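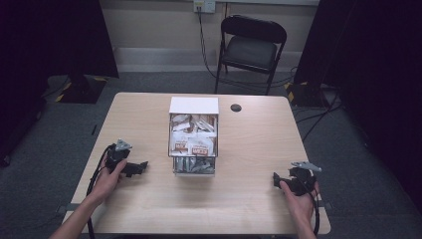 Search this repository Go to file

# cakard-reviews

A table of skincare reviews pulled from the old Cakard message board, cleaned up as far as we could stand to clean it. Read the whole card before you train anything or quote anything. Most of the complaints we get are answered in "Known problems."

Last edit: August 28, 2019

## What's in it

- `reviews.tsv` has one review per row, tab separated, UTF-8
- `products.tsv` lists the 103 products the reviews mention
- `skin_terms.txt` is the word list used for tagging
- `drop_log.txt` says what was removed and under which rule

Columns in `reviews.tsv`: `rev_id`, `prod_id`, `stars`, `skin_type`, `weeks_used`, `body`, `tagger`. Blank means the reviewer left it blank. Zero weeks means they typed a zero.

## Where it came from

Cakard ran a board where people posted about cleansers, day creams, serums and sheet masks. When it closed in December, the owners passed the text to us on the condition that user names came out. They did. Signatures came out too, which cost us some useful notes on skin type that people kept down there.

Products are listed under the names the posters used. Podach shows up spelled several ways and I merged them. I did not merge the Wasilewska night cream with the Wasilewska "night balm," although two people have told me they're the same jar with a new label. Neither could show me an ingredient list for both. If you have one, open an issue.

## Tagging

Grażyna Sobczak and Oda Åberg tagged every row for claimed effect: `hydration`, `redness`, `breakouts`, `texture`, `none`. They worked separately and then argued. Where they still disagreed, `tagger` reads `split` and both tags are kept with a slash between them.

"Claimed" is the word that matters. A row tagged `redness` means a person wrote that their redness changed. Did the cream do it? The table can't tell you. A lot of these people switched cleanser, moisturizer and sunscreen in the same week and gave the credit to whichever one cost the most.

## Known problems

**Stars are close to useless.** The board's form defaulted to 4 stars if you didn't touch it. I can't separate a real 4 from a lazy one. Please don't average this column. People do it anyway and then email me the average.

**Free samples.** Rorkthorpe sent products to regular posters and asked them to mention it. Some did. I looked for phrases like "was sent this" and "got to try," and flagged nothing in the end, because the matches were full of people sent things by their sisters. Assume any glowing Rorkthorpe review could be a sample.

**First-week reviews.** Plenty of rows have `weeks_used` at 2 or less and still promise that dark spots have faded. I'm not a dermatologist, but I wouldn't buy a serum on that basis. Filter them out or say that you kept them.

**Skin type is self-reported.** "Combination" seems to cover everything from slightly shiny to no idea.

**Copied ad text.** Some bodies are the back of the box with "love it!!" at the end. Exact copies are gone. Reworded ones are still in.

## What it's okay for

Looking at how people talk about skin products. Spelling and slang work. Testing a tagger against the `split` rows, which are the only part I find interesting.

## What it isn't okay for

Ranking products. Claiming a product works. Claiming a product doesn't work, either; people with rashes post more than people without them. An app that recommends creams from this table would be recommending whatever was mailed out most that season.

## Changes

- v4: merged Podach spellings, fixed stray tabs in `body`
- v3: removed signatures
- v2: tags added
- v1: raw dump, don't use

## Contact

Open an issue and give the `rev_id`. "The data looks off" will be closed. Questions about tags go to Oda, and anything about the word list goes to Grażyna.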